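Month two of growing my own valerian for sleep. The plants are thriving. I am awake at 3 a.m. writing this.

For anyone new here: it's the root you want, and the root smells like a gym sock that has given up. My recipe card says "earthy." My recipe card is a liar.

The Irnby seed packet promised 25 seeds and a "restful harvest" in year two. So I have been buying dried root in the meantime, which kind of spoils the pioneer spirit.

Tried it as tea. Tried it with lemon balm. Tried it with enough honey to qualify as dessert. It still tastes like the bottom of a boot, only now the boot is sweet.

The cat, on the other hand, has never been happier. She rolled on the empty bag for an hour and then slept like a baby. Glad it works for one of us.

Next up is hops in a little cloth pillow. My grandmother swore by it. She also went to bed at eight and got up at four, so make of that what you will.

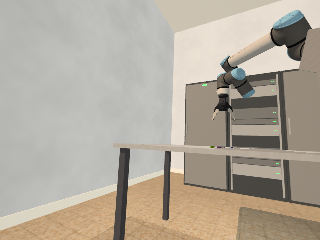
Farhad Bagheri writes that I'm steeping it wrong: cold water, overnight, lid on, and drink it an hour before bed with your nose pinched.

Lid on. Fine. Starting tonight, Farhad. The cat has been told.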